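Morning all. A few of you asked for another of my rambling sea threads, so I've put the kettle on and we're doing tides today. More exactly, why some places get two high tides a day and others only get one. Make yourselves comfortable, it's a bit of a wander.

Before we get to the water, a few from the kitchen.
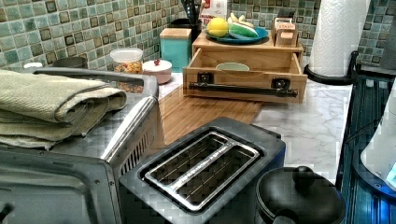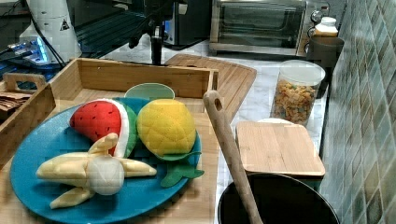
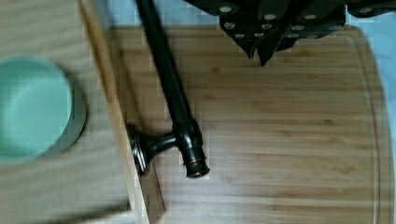

Right, so. Most of us in Britain grow up with two highs and two lows in a day (a bit over a day, really, it's 24 hours and 50 minutes, and I'll come to those extra minutes). It feels like a law of nature until you go somewhere that doesn't do it.

The moon pulls hardest on the side of the Earth nearest to it and weakest on the far side. The difference between those pulls stretches the ocean out both ways, so you get a bulge facing the moon and another on the opposite side. We turn through both of them, hence two highs.

The extra 50 minutes is the moon moving along its orbit while we're busy spinning. We have to turn a little further to catch it up. My old skipper Keith Ashby used to call it the moon's head start, and I've never managed to think of it any other way.

Now the awkward bit! The moon isn't usually sitting over the equator. When it's well north or south, the bulges are tilted, and a given spot can pass through the fat part of one and only the thin part of the other. So you get one big high tide and one rather feeble one.

And then the shape of the sea joins in. Every basin has its own natural slosh, like water in a bath, and some of them answer much better to a once-a-day push than a twice-a-day one. Parts of the Gulf of Mexico are like that, and so is the Gulf of Tonkin. One high, one low, and off to bed.

Joon-young Shin wrote to me in April asking if a big lake does the same. It does, but so faintly that a stiff breeze will hide it completely. What people notice on lakes is usually wind pushing the water up to one end, and then it swings back when the wind drops. Lovely word for that, by the way: a seiche.

I've got 5 old tide tables from Bultstead harbour on the shelf and I still like reading them in bed, which tells you plenty about me. Springs and neaps next time, and do keep sending questions, I read every one even when I'm slow to answer.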